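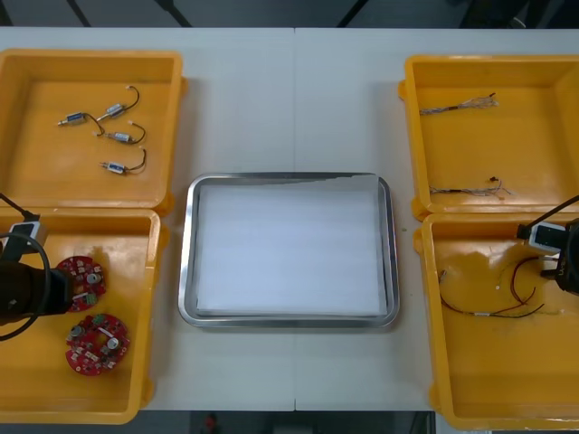
Four bins and a tray

Nestomholm, November, half seven in the morning. Kettle on, radio off. Genivaldo Caldeira wants the bench laid out before anyone touches a part, and he wants it laid out his way.

Yellow bins either side, steel tray in the middle. Small silver parts with their wire leads in one bin, round red boards in the one below. White paper in the tray. Always white paper. "Drop a screw on bare steel and you'll hunt for it till lunch," he says. Fresh sheet every morning, no arguments.

This is Prekix, a small firm that puts together the insides of door locks. 76 units on a good day. Fifteen on a bad one, and there have been a few of those. The order on the wall is for 3,306, from a customer called Drevo, and they are a bit over halfway: 1,732 boxed and out the door.

The leads are the nuisance. Thin, dark, springy, they curl whichever way they like and hook on to eachother if you tip too many in a bin. So, a few at a time. Bijan Nazari learnt that in his first week, after an afternoon spent untangling a whole bag.

He picks boards up by the rim. Thumb and finger, never across the face. He used to bake for a living, at a place called Conceição, and says its the same grip you'd use on a hot tart case.

Tea at ten, well away from the bench. Then the bins get topped up and the tray goes back between them.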